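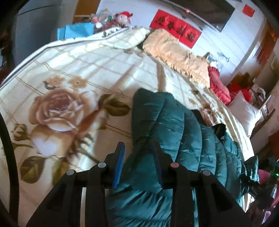

Fill weight, loft and the winter bed

Bedding labels in this country carry a good deal of information, and most of it concerns fibre content and washing. Very little tells a buyer how warm the product is. For anyone fitting out a bedroom in a cold house, the useful figures are fill weight, loft and the way the fill is held in place.

Fill weight is the mass of insulation per square metre, given in grams. A light summer quilt sits at the low end, and a winter wool quilt can weigh several times as much. The figure allows comparison only within one type of fill. Wool, polyester and down trap different amounts of air for the same mass, so a heavy wool quilt and a much lighter down one can perform alike.

Loft is the thickness of the fill when it is left uncompressed. Still air does most of the insulating, and the fibre is there to stop it moving. Anything that flattens the fill reduces its value: a heavy blanket on top, a tight cover, or years of storage at the bottom of a cupboard. Where a second layer is needed, put the heavier one underneath and the loftier one over it.

Stitching

Stitch lines hold fill in position, but each line sewn straight through both faces is a strip with almost no thickness. Heat leaves along these strips. Closely quilted bedspreads look substantial and are often cooler than their weight suggests. Box construction, with an internal wall of fabric between the faces, keeps some depth at the seams and costs more to make. The same applies to puffer jackets, where narrow sewn-through channels are common in lighter models and box walls turn up in those meant for severe cold.

A test in a cold room

The Wumora district recorded a run of hard frosts in 2006, and the weatherboard houses on the Usstead side of the valley still have much of their original single glazing. Bedrooms there drop quickly once the heater goes off. We logged temperatures under three quilts in one such house through July, using a Utix probe placed between the bottom sheet and a heated pad set to a constant output. Each quilt was left for 30 minutes before readings began.

The polyester quilt warmed fastest. The wool quilt was slower and held a steadier temperature through the early hours. The third, an old Căpraru cotton coverlet with dense quilting, lagged behind both, although it was the heaviest of the three at 687 grams per square metre. Adding a loose-weave wool blanket under the coverlet closed most of the gap.

Humidity was not controlled, and a heated pad does not perspire. A sleeper gives off moisture all night, and wool deals with that better than polyester does. The results should be read with this in mind.

Care

Wash polyester quilts in a machine large enough for them to turn freely. Most household drums are too small for a queen size - use a laundromat. Dry on low heat and stop the cycle twice to break up clumps by hand. Wool should be aired on a dry day and spot cleaned unless the label permits washing. Store all quilts in cotton bags, loosely folded. Vacuum bags save space, but the fill may not recover its full loft after a long summer in one.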